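HOSP 552 Food Service Operations
Jusbridge campus, handout for Topic 4
Time, temperature and the trip home

Before we get going: this handout goes with the Topic 4 lecture and covers more or less what I said out loud, plus a few bits I skipped when we ran out of time. You'll want it next to you when you do the Skostlow exercise at the end. The reading is chapter three of the Nasetti notes, and if you only read half of it, read the cooling half.
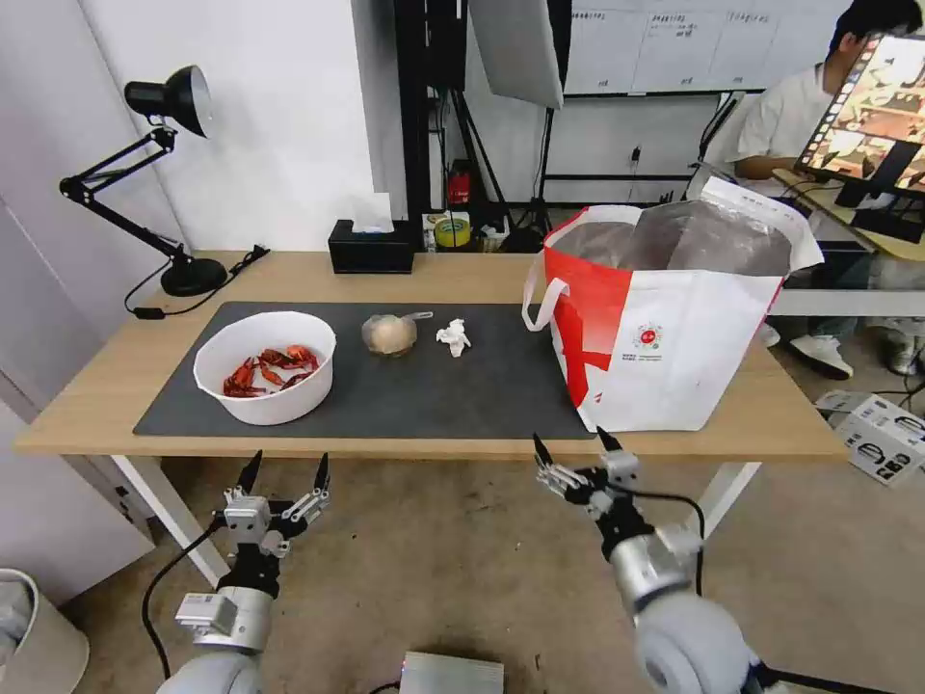
Amirhossein Dehghan

I spent years in kitchens thinking my job finished at the pass. Plate goes up, bell gets dinged, not my problem any more. Takeaway broke that habit for me (slowly, and with a few angry phone calls along the way!). Once food leaves in a bag it keeps changing, and everything it does from then on still has your shop's name on it.

So, the two numbers. You already know them from your food handling certificate, but write them on your hand if you have to: 5 degrees and 60 degrees. Cold food is kept at or below 5, hot food is kept at or above 60, and the space in between is where bacteria get comfortable. Every question in this topic comes back to how long a food spends in that space and what you did about it.

Hot food going out

People talk about insulated bags as if they heat things. They don't. All a foil lining and a bit of foam can do is slow the heat down on its way out, so if the food goes in lukewarm, what you've got is a very good bag for keeping food lukewarm. Probe before you pack. I know it's a pain at seven in the evening with dockets curling off the printer, but it takes seconds and it's the last time you'll have any say in the matter.

Things that lose heat quickly: anything flat, anything spread out thin, anything with lots of surface and not much middle. Chips are the classic. Shellfish in the shell are nearly as bad – all those legs and gaps, and air getting around every one of them. A kilo of curry in a deep tub will stay hot well after a tray of prawns has given up. If you want to see it for yourself, do it at home with 500 grams of mashed spud in a small tub and the same again smeared over a dinner plate, and stick a probe in both every few minutes. Your housemates will think you've lost it, but you won't forget the result.

Fill matters too. A half-empty bag is mostly air, and every time somebody opens it to check for the sauce, that warm air goes straight out the top. Use the smaller bag. Close it properly. And please don't put the cold drinks in with the hot mains, I've seen it done by people who should have known better, me included.

Steam, and why your chips go soggy

Safety wants the lid on. Quality often wants it off, and this is where a lot of you got into an argument in the tute, which I enjoyed very much. Hot food gives off water vapour, the vapour hits a cooler lid, it condenses, and it drips back down on the crumb you worked so hard to get crisp. Bread goes the other way first: leave it in the open and the crust dries, wrap it while it's warm and the crust turns leathery.

The usual fixes are vents in the container, keeping crisp things apart from wet things, and packing bread in its own wrap once it's cooled a bit. None of these is free. Vents let heat out along with the steam, so you're trading a few degrees for some crunch, and how far you can push it depends on how far the customer lives from you. I'd happily vent a box going two streets away. I wouldn't do it for the other side of the river.

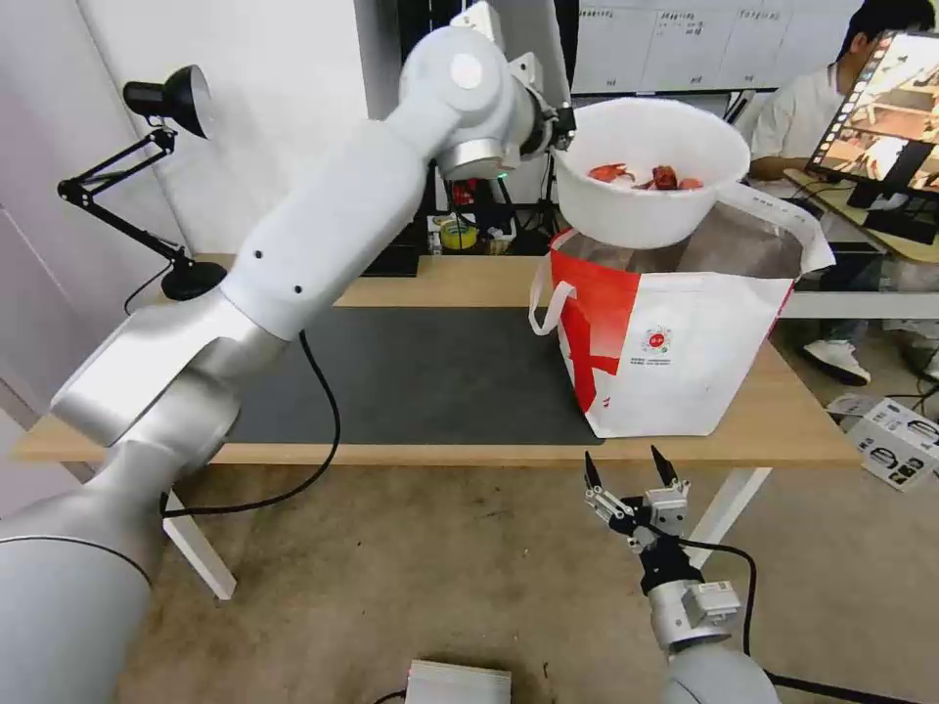
Which brings me to distance. Draw your delivery zone by minutes on the road and forget about kilometres. Five o'clock traffic makes a nonsense of a circle drawn on a map, and so does the level crossing we all love. Drive the route yourself, at the time your orders really go out, with a probe in a tub of rice on the passenger seat. That gives you a curve for your own packaging, on your own roads, and it's worth more than anything printed on the side of the bag by whoever sold it to you.

Cold food and leftovers

Cold is the same story in reverse, only people get lazier about it. Salads and seafood go from fridge to bag at the very last moment, with an ice pack on top, as cold air sinks. Cooked prawns and the like are one of the foods I'm fussiest about. Treat them as either properly hot or properly cold and don't let anyone talk you into 'room temp for the platter' without a time label stuck on it.

For cooked food going back in the fridge, shallow trays. A deep pot of stock will sit warm in the middle half the night. Remember how the flat plate of mash was the villain earlier? For cooling it's your best mate.

Words to know for the quiz: hot holding, core temperature, condensation, cross-contamination, potentially hazardous food.

The Skostlow exercise

Skostlow is a small seafood takeaway. They buy from Soltani, get one delivery in the morning, and want to start sending out hot boil-ups and bread on October evenings. Their bags are lined, their tubs are unvented, and their longest trip is across town.

Write me one page telling them what to probe, when to probe it, and what to change in the packing order. Say where you'd put the bread. If you think the menu should change, say so, and tell me what you'd drop. I don't mind which way you go on the vents so long as you argue it.

Bring it printed, please. My eyes aren't what they were, and the projector in our room is worse.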